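4. Setting Up the Floor Nest

This section covers placement, arrangement of the loose cushions, and routine care. Unpacking and airing are covered in Section 3. Stain removal is covered in Section 6.

4.1 Parts used in this section

Perkis floor nest, quilted, pink, with padded sides
Farkley center pillow, mustard yellow
Farkley front cushion, yellow-orange, with brown seam
Non-slip underlay (supplied rolled)
Fill bag, 1,445 g, for topping up the sides

The underlay is packed in the same sleeve as the care label. Check the sleeve before reporting the underlay missing. The fill bag is not needed at first set-up and can be stored unopened.

4.2 Choosing the position

The nest can be used on tile, sealed concrete, vinyl, or finished wood. On carpet with a deep pile the underlay does not grip and should be left out.

Leave 65 cm of free floor on the side people will use to get in and out. The other sides can stand closer to furniture, provided the padding is not pressed flat. Chairs on wheels should be parked well clear of the quilting, as a caster that runs onto the rim will catch the stitching.

CAUTION: Do not route power cords or data cables under the nest. A cable hidden by the padding can be damaged by body weight and can become hot. Cables that cross the floor must pass outside the rim, with enough slack that they do not pull against it.

4.3 Placing the nest

1. Sweep and dry the floor. Grit under the nest will mark a glossy surface.
2. Unroll the underlay with the textured side down. Allow it to lie flat for 30 minutes before going on.
3. Lower the nest onto the underlay. No part of the underlay should show past the rim.
4. Press down on the middle of the base with both palms and work outward until the base lies flat.
5. Grip the padded side from the inside and outside together and shake it. Continue around the nest until the height is even.
6. Push the nest sideways with one foot. If it slides, lift it and wipe both the floor and the underside of the underlay.

NOTE: The sides are lowest on first use and gain height over the next day. Do not add fill during this time.

4.4 Arranging the loose cushions

1. Shake the center pillow by two corners and set it in the middle of the base.
2. Set the front cushion inside the nest, directly in front of the center pillow, on the side kept free in 4.2.
3. Push the front cushion in with one hand until it holds its place against the pillow. Take hold of the fabric, not the seam.
4. Check that both pieces lie inside the padded sides. 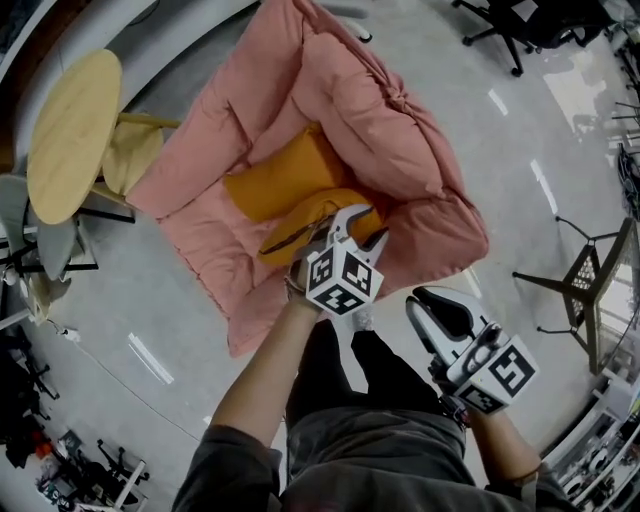
Figure 4-1. Center pillow and front cushion in position inside the nest.

The brown seam runs along one edge of the front cushion and is used to tell the two yellow pieces apart. The color difference alone is small under some lamps, and the pieces have different fill. They should go back in the same order after washing.

A cushion from another range (for example the Maes bolster) may be used in place of the front cushion if it fits inside the sides without bending. Oversize cushions force the padding outward and leave a permanent crease at the base of the quilting.

CAUTION: Do not stack cushions to make a seat. The nest is made for lying or sitting at floor level. For sitting at table height, use a stool or chair.

4.5 Topping up the sides

Top up only when a section of the side stays low after shaking.

1. Find the zipper on the underside of the low section.
2. Open it by a hand's width.
3. Pull the fill from the bag in small tufts and feed it in. Do not push in a whole handful – it forms a lump that cannot be worked out later.
4. Close the zipper and tuck the pull under its flap.
5. Shake the section as in 4.3, step 5, and compare it with the sections on either side.

One bag is enough for several top-ups. Fold the open end over and clip it.

4.6 Room air and light
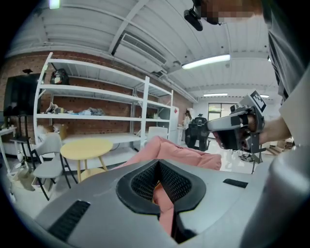 Quilted fabric should be kept away from moving air and from strong light where the room allows it. A steady draft cools the base and carries dust into the stitch lines. Before fixing the final position, look up as well as around. In a room with a slatted air-conditioning unit on the ceiling, as in this one, find where the airflow reaches the floor and keep the nest to one side of that area. The long fluorescent light beside the unit needs no special clearance at that height. Daylight from an unshaded window is more of a concern, and pink shades fade before yellow ones.

To find the airflow, hold a strip of tissue paper at knee height and walk slowly across the room with the unit running. Mark the floor with tape where the strip begins to move. The nest goes outside the tape.

If the position cannot be changed, turn the nest by a quarter at each monthly check so that one side does not take all of the dust. In heated rooms, start the checks in November and continue until the heating is turned off.

4.7 Routine care

Daily: Shake both loose cushions and return them to the positions in 4.4. Remove crumbs and hair from the base by hand or with a soft brush.

Weekly: Lift the nest and wipe the floor. Vacuum the quilting with the upholstery nozzle at low power, following the stitch lines. Leave the nest standing on its side until the underside is dry to the touch.

Monthly: Check the zippers, the base seam, and the brown seam on the front cushion for loose thread. Trim loose ends to 13 mm. Do not pull them.

NOTE: The covers of the loose cushions can be removed and machine washed. The nest itself has no removable cover and must be cleaned as described in Section 6. Lillovska fabric spray may be used on the nest after a patch test on the underside.

4.8 Moving the nest

1. Take out both loose cushions.
2. Fold the nest once, with the base on the outside.
3. Carry it with both arms underneath. Do not drag it by the rim.
4. Roll up the underlay separately, textured side in.
5. Repeat 4.3 at the new position. The waiting time in step 2 applies again.

Section text prepared by Reda El-Sayed. For replacement underlays and fill bags, see the parts list in Section 8.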